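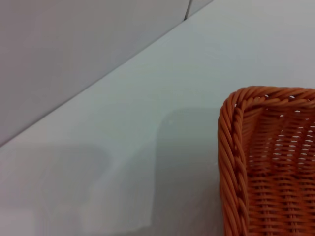
**Endar work table, white top**
Sold by Promura. Item 302. Page revised May 2023.

The Endar is a flat white table. We have tried over the years to write something more exciting than that and have mostly ended up back at the first sentence.

It was drawn up for back rooms, laundry corners and the sort of spare bedroom where things get sorted and then left. The top has no pattern, no logo and no molded groove for pens. If you put a sock on it, you will be able to find the sock. Customers who fold, wrap, label or pack for a living seem to value this more than we expected, and several have written to ask us please not to add anything.

## Sizes

| Version | Length | Depth | Height |
|---|---|---|---|
| Short | 48 in | 24 in | 29 in |
| Long | 72 in | 30 in | 29 in |

The long one seats four people who like each other. It will hold a basket at one end and a fair-sized heap at the other, with a working strip left in the middle until the heap wins.

## Against a wall

The back edge is straight and has no lip, so the table can be pushed right up to a wall. Walls are less straight than tables. If yours bows, pull the table out a little and screw on the Vamus back strip (sold separately, and yes, we know). It keeps pencils and small screws from going down behind, where they join the others.

White shows everything. A lamp off to one side will give you long soft shadows across the top, and matching dark thread in that light is a poor idea. Hang the lamp overhead if you sew.

## Cleaning

- Damp cloth, a drop of dish soap, then a dry cloth.
- Ballpoint ink comes off with rubbing alcohol if you get to it the same day.
- No scouring powder. It will remove the mark and also the finish.
- Hot pans need a trivet. An iron counts as a hot pan.

## Putting it together

Four legs, 20 bolts, one wrench in the bag. Allow 10 minutes, or an evening if you begin with the legs facing in. Leave the bolts finger-tight until all the legs are on.

The older Poon legs do not fit. The holes look as though they line up, and they don't.

Replacement feet are sold in sets of four.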